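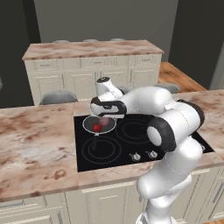 Source: Rasa Ots

Travon handset battery log
README

Contents of this folder

Battery records from old mobile phones, collected at the Morico repair counter in Admont and at the smaller counter in Jaunzems. The phones are keypad models, slider models and early touchscreen models that people brought in for repair or handed over for parts. Each phone was charged, left on standby and then run down on a voice call, and the times were written down. There are 43 models in the set.

The log was started to answer a question customers ask at the counter all the time, namely whether it is worth buying a new battery for an old phone. It is shared as it stands. Anyone who repairs or collects old phones, or is writing about them, is welcome to it.

Geetha Pillai keeps the files. Rasa Ots wrote the export script and looks after the Jaunzems sheets.

Files

phones.csv: one row for each handset
runs.csv: one row for each test run
batteries.csv: one row for each battery
models.csv: one row for each model, with the maker's stated standby and talk times where we could find them
notes.txt: loose notes from the counter, by handset number
CHANGES.txt: what changed between versions

The CSV files are UTF-8 with commas between the fields and a header line. Dates in the files are written year first. Empty fields are left empty. We don't use zero or "n/a" to mean missing. If you open the files in a spreadsheet, import the handset and battery numbers as text or the leading zeros will go.

Fields in phones.csv

handset: our number for the phone, written on a sticker inside the back cover
model: key into models.csv
counter: admont or jaunzems
locked: yes, no or unknown, for the network lock
screen: ok, cracked, dim or dead
keys: ok, worn or faulty. Left empty on touchscreen phones
port: ok, loose or replaced. Refers to the charging port only
board_work: yes if anything was soldered before the test

We don't record the IMEI or any phone number. SIM cards used in the tests are our own. Memory cards were taken out and given back before testing, so there is nothing from the owners in any of the files.

Fields in runs.csv

run: run number
handset: key into phones.csv
battery: key into batteries.csv
kind: standby or call
start, end: local time at the counter
end_reason: empty, stopped, crash or lost_signal
network: 2g, 3g or off
backlight: the setting on the phone, copied as the phone names it
bars_start, bars_end: battery bars shown on screen
warm: yes if the person at the counter noted the phone as warm to hold

The warm field is a judgement by whoever picked the phone up. There was no thermometer involved, so please don't treat it as a measurement.

Fields in batteries.csv

battery: our number, in marker pen on the label side
origin: original, replacement or unknown
printed_mah: the capacity printed on the battery
swollen: yes or no, checked by laying the battery on a flat surface and trying to spin it
storage: drawer, phone or unknown

Printed capacity is exactly what the label says. Some replacement batteries carry a figure that can't be right for a cell of that size. We copied it anyway. Swollen batteries were not charged and have no runs. They are listed so that the numbering has no gaps.

How a run is done

The battery goes on a charger until the phone says full, then stays there for two hours more. The phone is taken off the charger, switched off and on again, and the start time is written down. Bluetooth is off. Mail and push services are off on phones that have them, and there is no data plan on any of the SIM cards.

For a standby run the phone is put on the shelf and left alone. It is looked at when the counter opens, at midday and when the counter closes. For a call run the phone rings a landline in the back office and the call is kept open until the phone dies or someone has to stop it. The radio is left playing near the landline so that there is sound on the line.

A phone gets up to 3 call runs. Most have fewer. If a customer was waiting for the phone we did one and gave it back.
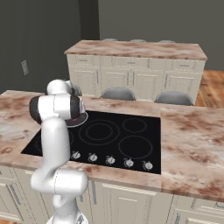
Admont, 2023-11-06

Notes on this version

The Jaunzems sheets have been added. They were kept on paper and typed in afterwards by Rasa, and the handwriting on some of them is mine, so any mistakes in the bars_start column for that counter are probably down to me. I have checked the ones that looked odd against the paper.

The old version had a single file with everything in it. That file is gone. If you have scripts that read it, join runs.csv to phones.csv on handset and to batteries.csv on battery and you will get nearly the same table. The column called "state" has been split into screen, keys and port, which it should have been from the start.

Other changes:

The network field used to say "auto" on phones left to choose for themselves. We went back and replaced this with what the phone showed on screen at the start of the run. Where that wasn't written down the field is now empty.

Two models had been entered under the same name. One has a camera and the other doesn't, and the maker used the same number for both with a letter after it. They now have separate rows in models.csv.

Runs on a battery borrowed from another phone are now kept under the phone they were run in. Before, they were filed under the phone the battery came from, and a few long times turned up against handsets that had never been switched on.

G. Pillai

Known problems

End times on standby runs are rough. If a phone died overnight, the end time is the time somebody found it dead in the morning. You can tell these because the end time is the opening time of the counter. For overnight deaths, the last check at which the phone was still on is in notes.txt when it was written down.

Signal is not the same at the two counters. Admont has a mast within sight of the shop. Jaunzems sits in a dip and phones there hunt for a network, which eats the battery. Compare phones within one counter where you can. The Jaunzems standby times are shorter almost everywhere, and I would not read anything into that about the phones.

Bars are a poor guide. Some phones show full bars for most of a run and then drop to nothing in the last hour. Others lose one as soon as they come off the charger. The number of bars also differs between makers, so a value of four may be full on one model and not on another. The full number for each model is in models.csv under bars_full.

The phones are not a fair sample. They came in because something was wrong with them, or because they had been found in a drawer. Phones that work well don't come to a repair counter. Certain models are common here only because a local employer once handed them out to staff.

Age of battery is missing. We tried to read date codes off the labels and gave up. The codes differ between makers and many are rubbed away.

Some call runs ended with lost_signal and were not repeated. Leave them out if you want running time.

Suitable and unsuitable uses

The log is good enough for seeing how widely running times vary between handsets of the same model, and for comparing an original battery with a replacement in the same phone. It can be used to check whether a maker's stated time was anywhere near what an old phone gives now.

It should not be used to rank battery sellers. Seller names were never recorded, and the replacements came from whatever box was open. Nor should it be used for safety work of any kind. The swollen field says whether a battery spun on a worktop and nothing else.

It says nothing about current smartphones. Please don't stretch it that far.

Reading the files

The export script is called travon_export and it only needs a standard Python install. Put it in the same folder as the CSV files and run it with no arguments. It writes joined.csv, with one row for each run and the phone and battery columns added. It stops with a message if a key doesn't match, and gives the line number. If the clocks went back during a run, the script does not correct for it.

The longest notes are cut at 200 characters in joined.csv. The full text is in notes.txt.

Licence and credit

Free to use, copy and change, for any purpose. Please say that the records come from the Travon handset battery log and give the version date from the notes. There is no need to ask first. If you publish a table from it we would like to see it.

Corrections

Send corrections to either counter on paper or leave them with whoever is on. Give the run number and the field. Say what you think the value should be and why. The sheets are kept, so most things can be looked up.

The next update is planned for December and will add standby runs with the network switched off, which several people have asked for. Call runs are paused until the landline in Admont is mended.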